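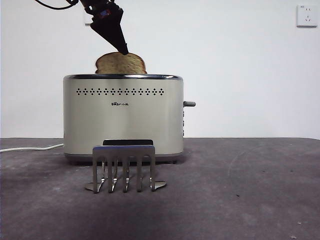

Trenum tests slim gripper on kitchen tasks

Trenum has finished the first round of a comparison between two grippers for its kitchen handling project, and says it will carry on with the narrower of the pair. The company, which makes control software for small robot arms, ran both grippers on the same arm and with the same controller so that only the hardware at the end of the arm changed.

The first gripper, called Alia, has tapered fingers that close to a narrow tip. The second, the Haddadin, is a wider parallel design with soft pads, and was already in use at Trenum for moving cups and food boxes. Both were set to work on a list of jobs with a household toaster, including putting bread into a slot, pushing down the lever and taking out the toast.

Each gripper made 30 attempts at every job on the list. The toaster stayed in one place during a set and was moved a short distance between sets, which meant the camera had to find it again before the arm could start.

Taking out toast proved the hardest job for both. A slice has to be held firmly enough to come up out of the slot, but it breaks if the fingers close too far. The Haddadin held bread well when it was picked up from a plate. At the toaster its pads were often too thick to get a hold on a slice without touching the rim, and the controller stopped the arm as a safety measure. Alia got closer to the slot and was stopped less often, although it left dents in softer bread and crushed the crust on several slices.

"The wide pads are kinder to the bread, and we would still use them for a sandwich," said Marwan Saliba, who ran the tests. "For a toaster you need something that can get in beside the slice. We lost a fair amount of toast finding out how hard to squeeze."

Saliba said the lever was less trouble than expected. Either gripper could push it down with its fingers closed, provided the arm came at it from directly above. Most of the missed attempts came after the toaster had been moved, when the camera's estimate of the lever height was slightly out.

The team also tried 2 camera positions. A camera fixed beside the table gave a steady view of the toaster but lost sight of the fingertips when the arm passed in front of them. One mounted on the wrist could see the tip of the gripper for longer, but reflections from polished metal upset its depth readings. Trenum has kept the fixed camera for now and plans to combine the views later.

In all, the company logged 455 attempts, including practice runs and those repeated after a change of settings. It has not published success rates for the separate jobs and says the settings were still being adjusted for much of the work.

A second round is due to start in May with a new set of fingertips for Alia, made with a thin rubber facing to spread the pressure on the bread. Trenum will also try a controller from Cundora, which reads the force at the wrist more often than the present one. The arm will be given a limit of 60 seconds for each slice, and thicker bread and crumpets will be added to the list.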